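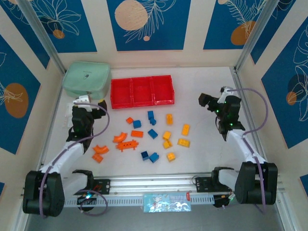 What is brick sorting?
Brick sorting is the arranging of loose toy building pieces into groups, usually by colour, shape or size, so that they are easier to find, count, build with or put away.

Brick sorting

Brick sorting (also called piece sorting or, among older hobbyists, "traying") is a tidying activity, a children's game and a pastime in its own right. It needs very little: a pile of pieces, a flat surface and something with compartments. It is practised at kitchen tables, in nurseries and playgroups, and by adult builders whose collections have outgrown the biscuit tin. For many people it is every bit as absorbing as the building that comes before or after it!

Equipment

The usual container is a shallow tray with divisions. A tray with 3 compartments is the classic beginner's choice, as it matches a small set in three colours, such as the blue, yellow-orange and bright orange pieces in the photograph, where a red plastic tray of this kind waits along the back of a white table. Deeper boxes hold more but hide what is at the bottom, and a lovely curved piece can go missing in one for years.

Trays sold for the purpose are often plastic, though muffin tins, cutlery inserts and egg boxes all do the job well. The Pliketora, a stacking tray popular with playgroups, has sides that slope outwards, so that small fingers can slide a piece up and out without pinching it. Its lid doubles as a second tray – a simple idea, and a very good one.

A zippered pouch is handy for small sets that travel. Pouches are light, squash into a bag and keep everything together, but they do undo the sorting, and the pieces come out at the other end thoroughly mixed. Regular travellers get round this with little drawstring bags, one for each colour, inside the pouch.

Sorting by colour

Colour is the first method most children learn, and it is still the quickest for a small pile. It looks wonderful when finished, too. The difficulty lies in neighbouring shades. Yellow-orange and bright orange are easily told apart in daylight and much less easily under a warm lamp in the evening, and sorters who care about such things prefer a white surface, against which each shade stands out clearly.

Colour sorting has one well-known drawback. In a large collection, a small orange brick is hard to find among hundreds of other orange bricks, and builders with big collections tend to move on to sorting by shape.

Sorting by shape

Shape sorting puts all the plain bricks together, then the flat pieces, then the long ones, and lastly the oddities: elbows, connectors, wheels, hinges. Curved elbow pieces are a favourite with beginners because they feel different from everything else and can be picked out with the eyes shut. Long connectors with studs are sometimes given a compartment to themselves, as they lie awkwardly across smaller pieces.

Most households end up with a mixed system, sorting the plain bricks by colour and the unusual ones by shape. The purist Daneshvar method, named after the toy library where it was first written down, does this in 2 passes. Everything is sorted by shape in the first pass, and only the fullest compartments are divided by colour in the second. It is slower to learn, but it copes beautifully with a collection that keeps growing.

Stacked pieces

Pieces left joined together from an earlier build are known as "stucks". Some sorters part them straight away, while others set them aside in a heap and deal with them at the end. Stucks of mixed colours have to be separated whatever the method. A flat plastic lever helps with thin pieces and saves a great many fingernails (and teeth, which should never be used).

As a game

Sorting games are common in early years settings. Children may take a colour each, pass the tray around, or race the length of a song. In the Plument version a child feels for a piece inside a cloth bag, names its shape aloud and only then looks to see what colour it is. There is plenty of talk in all of these – about big and small, same and different, and whose turn it is.

The Citgate Toy Library holds a sorting afternoon each November. At one of these, 11 tables shared out a donated crate of 590 pieces, and the whole lot was in trays before tea. Visitors are welcome to bring their own muddles from home.

Storage and care

Bricks are best washed in lukewarm water with a drop of washing-up liquid and dried on a towel before they go back into closed compartments. Trays should be kept out of strong sun, which fades some colours and can turn pale plastic yellow.

Small building pieces are a choking hazard and are kept away from babies and toddlers.

See also
Construction toys
Button sorting
Toy libraries
Loose parts play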